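The Arnden Street Newsletter

What We Learned From the Soup Supper

The December soup supper is over, the hall smells only slightly of leeks, and the lost property box has gained one mitten and a ladle. Thank you to everyone who came, and to those who came twice under the impression that the second sitting had different soup.
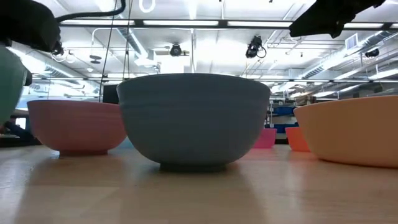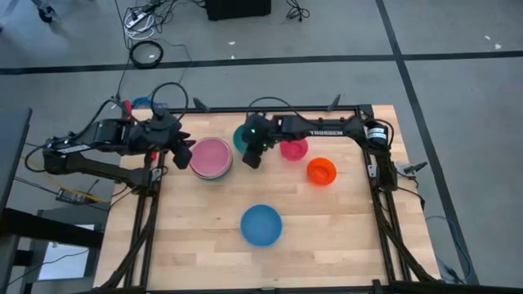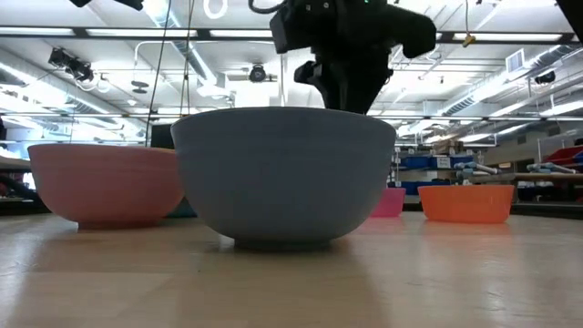
Dishes on a wooden tabletop.

We sold 242 tickets, which is a record, and we had planned for rather fewer. The lentil held out until 7:30. The potato did not. Anyone who arrived after that was offered what the menu board called "harvest medley," a name chosen in a hurry for the last of three pots poured into one. Several people have asked for the recipe. There isn't one, and we would be nervous to try it again.

The great bread question has been settled for another year. Rathore Bakery sent 76 loaves, all of them excellent and none of them sliced. Next December we will ask for sliced, or at least own more than one bread knife. The line moved at the pace of that knife, and people who had lived on the same block for years got to know each other at last.

On the matter of salt: half of the comment cards say too much and half say too little. We are counting this as a win.

The raffle went smoothly apart from the microphone. First prize, dinner for two at Lanaletti, went to a gentleman who told the whole room he doesn't care for Italian food and then declined every offer to swap. Second prize was a wheelbarrow. It is still in the coatroom, and the winner (green ticket, number 34) is kindly asked to come and get it before the dance class trips over it again.

After costs, there is enough to fix the back steps and to replace the big urn, which has been making a noise. The steps will come first. If you use the side entrance off Destard Lane, please go around to the front while the work is going on — the door will be locked, and knocking will only upset the piano tuner.

A few pots went home with the wrong people. If you own a heavy orange one with a chipped lid, it is in the kitchen under the window. If you have a dented steel one that you don't remember buying, we would like it back, no questions asked.

Next up is the seed swap in February. Tables are free but there are only 40 of them, and the ones near the radiator go first. Put your name on the sheet by the front door, in writing other people can read. Zucchini seeds are welcome in moderation. We still have last year's.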